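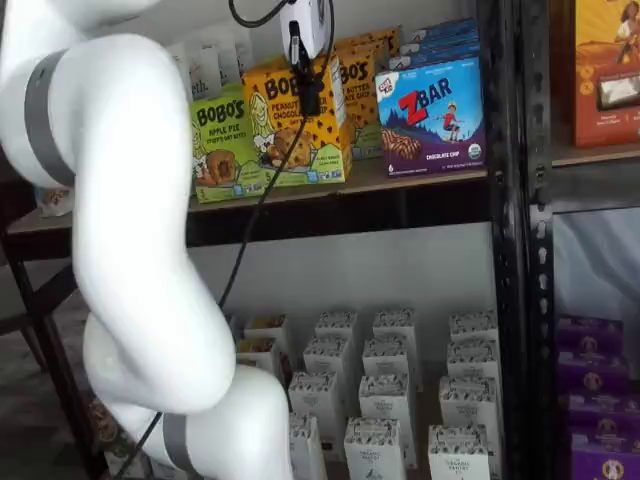 Snacks for a long drive with kids – what do you pack?

gruntongal
Posted 21/01/2023
Hi all, long time reader and only an occasional poster, so be gentle with me! We're driving from Grunton up to my sister's place at Nair, which is close to 1000 km door to door, and I'll have two kids in the back who start asking for food before we've left the driveway. Last time I bought everything at servos along the way and it cost us a small fortune, plus everyone felt pretty ordinary by lunchtime. I'd love to hear what other families pack. We have one esky, not a big one, and my youngest won't touch anything with sultanas in it (she picks them out and posts them down the side of the car seat, where I find them months later).

mallee_mum
Oh I love this topic! We do a version of that drive every June to see my in-laws. My rule is one tub per child, packed the night before, and when it's empty it's empty. In goes cheese cut into sticks, crackers, a boiled egg if they're in an egg mood, cut apple with a squeeze of lemon, and some sort of oat bar or oat bite for the afternoon. The older one looks after his tub beautifully. The younger one has usually finished hers by Faston, and then she watches her brother eat for three hours, poor love.

Nithin Reddy
I'd go easy on the boxed oat things, to be fair. I know they look wholesome, but plenty of them are as sweet as a biscuit, and mine get wound up and then cranky in a small space. We make a tray of plain slice at home – oats, mashed banana, a spoon of peanut butter, a bit of honey – and bake it for 20 minutes or so until the edges colour up. Cut it small, freeze it flat, and it thaws in the esky while doing the job of an ice brick.

mallee_mum
Nithin, your slice sounds lovely and I'll give it a go, but I'm standing by my boxes! On a long drive I want something that's individually wrapped and that I didn't have to bake at ten at night while also looking for everyone's bathers. A bit of sugar twice a year isn't going to hurt them.

Nithin Reddy
Fair enough, I've baked at ten at night and wouldn't recommend it either. I'd still check the label though. Peanut butter is obviously out if you've got an allergy in the car, I should have said that first. Sunflower seed spread works, it just goes a bit grey.

oldvan70
Grandfather here, so take this with a grain of salt. We used to get a vegemite sandwich and a thermos cup of cordial and that was that. I think the snacking is half the trouble. Stop every two hours, let them run about on some grass, feed them a proper lunch at a table, then get going again. My daughter disagrees with me strongly and packs enough for a football team, and I notice I eat a fair bit of it.

gruntongal
Haha oldvan70, my dad says exactly the same, usually with his hand in the chip packet. We do stop often, but there's that long stretch after Faston with nothing much on it, and that's where it all falls apart for us. Does anyone have ideas for things that don't crumble? I'm still vacuuming up last year's rice crackers.

tessa_w
Grapes (cut lengthways for little ones, please), snow peas, cheese, dried mango. Frozen yoghurt pouches are good for the first couple of hours. We also bought one of those Orkix seat-back organisers with the fold-down tray and I'm in two minds about it. It holds a lot, but the tray isn't deep enough and a tub slides straight off on a bend.

mallee_mum
Same with ours! I put a square of that rubbery drawer liner on the tray and it's been much better. Cheap as anything.

gruntongal
You're all wonderful, thank you. I'm going with a tub each, a batch of the banana slice AND a box of something from the shops, hidden under my seat for the stretch after Faston. Nithin, can the slice be made without the honey? We've only got golden syrup in the cupboard.

Nithin Reddy
Golden syrup's fine, use a little less of it. Line the tin or you'll never get it out.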